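The Office of Lost Hours

Applicants to the Gelley Office of Lost Hours are seen in the order in which they arrive. The Office opens at two and closes when the lamp is put out. Claims must be made in person, and an hour may be reclaimed only by the one who lost it.

In January the Office received Mr Haruto Yagi, a retired ferry pilot, who wished to recover an evening mislaid 16 years before. He gave the place as the kitchen of the house at Kuvier. He could not give the date.

The clerk on duty, Miss Ebise Belay, advised him that undated claims were ordinarily refused. She asked whether there had been a witness. Mr Yagi replied that there had been his wife, and that she had been talking, and that he had been reading the tide tables.

Miss Belay consulted the register. Seven evenings were held under his name, each in its own envelope, and he was permitted to open one. He declined to choose. He asked instead whether the remainder might be kept a little longer, and the standard form was completed to that effect.
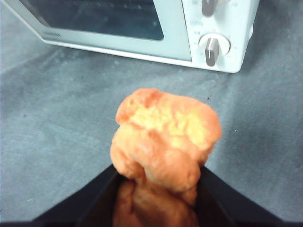
A white toaster oven, its door dark.

The Registrar, Mr Damián Gallegos, countersigned the form without remark. Mr Yagi was shown to the bench by the stove, where applicants may sit until they feel able to walk home.

He sat until the lamp was put out. Miss Belay entered the time in the margin, under his name, and sealed the eighth envelope.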